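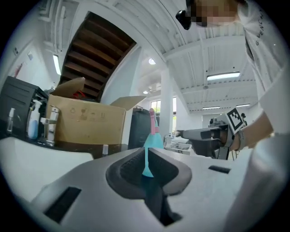
Amarachi Mohammed wrote the first scene of "Sekeck" at night, in November, on the back of a bus schedule. The play is for two actors and lasts 42 minutes.

"I wanted that the sisters never say the word 'sorry,'" she told me. "My director counted one in the old draft. I took it out."

The director is Soledad Dunleavy, who also runs the Plekthorpe stage, with its 216 seats.

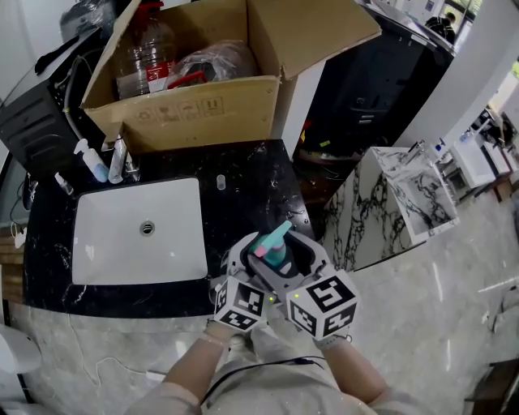
I asked Dunleavy if such a quiet play can fill the room. "At the preview we sold 215," she said. "The last seat is broken."

Mohammed will play the older sister, Osagie, herself. "I am afraid of the long silence after the letter," she said. "In rehearsal I always speak too early."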